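ホーム｜研究室紹介｜学生レポート｜アクセス

双腕アームによる果物把持の比較 手首カメラと固定カメラ
学生プロジェクト報告書　2026年10月11日
シェア 8　コメント 1

1. 目的
Uchida実習室の双腕アームを使い、手首カメラだけで動かす場合と、固定カメラの映像も併用する場合とで、果物模型のつかみやすさがどう変わるかを調べた。制御ソフトはGrikine、指先はZolarの標準品で統一した。9月に配線と原点合わせを済ませ、その後に記録を取り始めた。

手首カメラでは、指先と対象の間隔が大きく映る。皿の桃とぶどうの境目も読み取りやすい。一方で皿の右側は視野から外れやすく、ぶどうの房の端がどこまで続くかは手首の映像だけでは決められなかった。
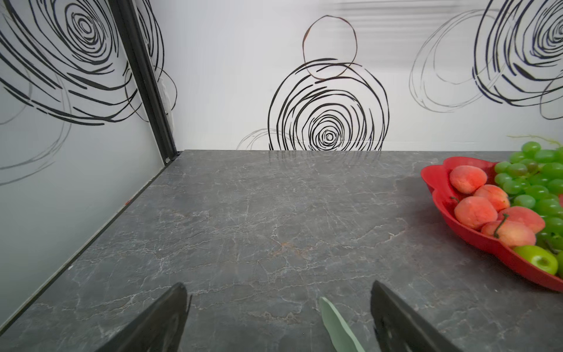 2. 実験方法
対象は赤い花形の皿に盛った桃とぶどう、それに台の上に置いた緑色の小さな果物である。左右のアームは手前のレールにボルトで固定されている。操作は遠隔で行い、1回の試行は最大1,000ステップで打ち切った。記録した試行は全部で582件で、左右のアームの担当は試行ごとに入れ替えた。

固定カメラは作業台を上から見下ろす位置に置いた。両腕の肘の張り出しと皿の位置関係が一度に分かるため、腕どうしの干渉を避ける判断はこちらのほうが速い。ただし右のグリッパとケーブルが皿の手前に重なると、指先の高さが読めなくなる。

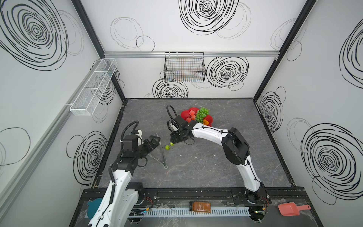 中間発表では、Flulvilleの共同研究班から、カメラの比較と言いながら操作者の慣れを測っているだけではないか、という指摘を受けた。条件の順番を固定していたのは確かなので、後半は順番を無作為に変えて取り直した。取り直した分でも傾向は同じだったが、差は前半より小さくなった。

3. 結果と考察
桃は両条件でほとんど差が出なかった。形が単純で、指を開いたまま真上から下ろせばよい。差が出たのはぶどうで、手首カメラのみの条件では指が房の途中に当たり、やり直しになる例が多かった。併用条件では、房のどちら側から指を入れるかを先に決められた。

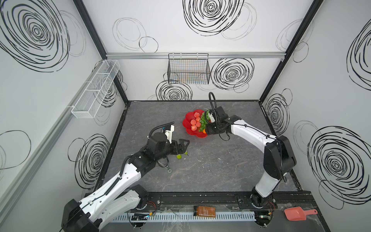 透明な物体は別の問題として残った。どちらのカメラでも台の模様が透けて輪郭が途切れ、操作者は位置を推測して指を下ろすことになる。大理石調の台は見た目の変化が多く、学習用データとしては都合がよいが、透明物の評価には無地の台も用意すべきだった。

ケーブルの取り回しにも手を入れたい。手首の上で輪になった部分が固定カメラの視線を遮るので、輪を小さくするか、カメラの位置をずらす必要がある。次回は指先を柔らかい素材に替え、同じ手順でぶどうだけを試す予定である。

閲覧数 1,797
前の記事｜一覧へ戻る｜次の記事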